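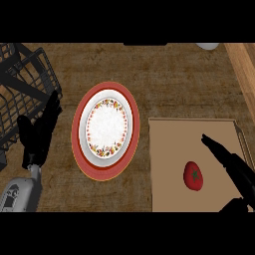
4. Setting up the Posel vocal trainer for your first practice session

Do section 3 first (power, charging, firmware). If the ring light on the Posel is still orange it isn't charged enough, go back.

What you need: the Posel unit, the clip mic, wired headphones, the Fiklow app on your phone. Glass of water.

4.1 Pair the unit

1. Hold the side button until the ring blinks white.
2. Open Fiklow. Tap Add Trainer.
3. Pick your unit from the list. More than one showing? Match the last three digits on the sticker underneath. Ours reads 316, yours will be different.
4. Wait for the double beep. Don't close the app during this part.

Note: Bluetooth headphones will pair but there's a delay and you'll hear yourself late. Use wired. Really.

4.2 Clip mic

1. Clip it to your collar, a hand's width under the chin.
2. Cable down the front, not over the shoulder.
3. Say a full sentence at normal speaking volume. The bar should sit in the green.
4. Now sing one loud note. If the bar hits red, turn Gain down one step and try again.

CAUTION: Turn headphone volume all the way down before you plug the mic in. It can pop, and it's loud.

4.3 Find your range

This sets the exercises, so don't rush it and don't show off. Anything you can only hit by squeezing your throat doesnt count.

1. Tap Range, then Start Low.
2. Hum along with the tone as it steps down. Stop when your voice goes to gravel. Tap Mark.
3. Tap Start High. Use "oo", lips relaxed. Stop when it gets tight or flips. Tap Mark.
4. The app shows your range as a colored strip. Save it.

Morning voices sit lower. If you do this before breakfast, do it again later in the day and keep the second one.
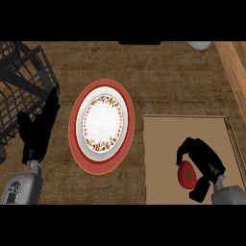 Black wire rack on a wooden tabletop, from above.

4.4 Warm-up (first one)

The app has 1,549 exercises in it. Ignore nearly all of them for now. Start with the Mensah set — 19 short patterns, easiest first.

1. Tap Library > Mensah > Beginner.
2. Lip trills, two rounds. If the trill keeps dying, push your cheeks up gently with two fingers.
3. Sirens on "ng", low to high and back. Quiet.
4. Five-note scale on "mah". Jaw loose, let it drop.
5. Stop. Sip water. Check your score if you want to, it doesn't mean much the first week.

Note: the pitch line wobbles when you slide between notes. Normal. It only scores the held ones.

CAUTION: Pain, scratchiness or a sudden loss of high notes = stop for the day. Do not whisper to rest your voice, just be quiet.

4.5 Saving and sharing recordings

Takes save to your phone by default. The unit itself holds 1,000 takes and then overwrites the oldest, no warning. To keep one, tap the star.

1. Open Takes.
2. Star anything worth keeping.
3. Tap Export, choose WAV or MP3. WAV for a teacher, MP3 for everybody else.
4. To send straight to a Pakadwood lesson account, tap Link and enter teh code from your teacher. Codes run out after one use — ask for a new one if it gets rejected.

Ring light goes red while exporting? Battery. Plug in and tap Resume, the take isn't lost.

Next: section 5, Breath exercises and the metronome.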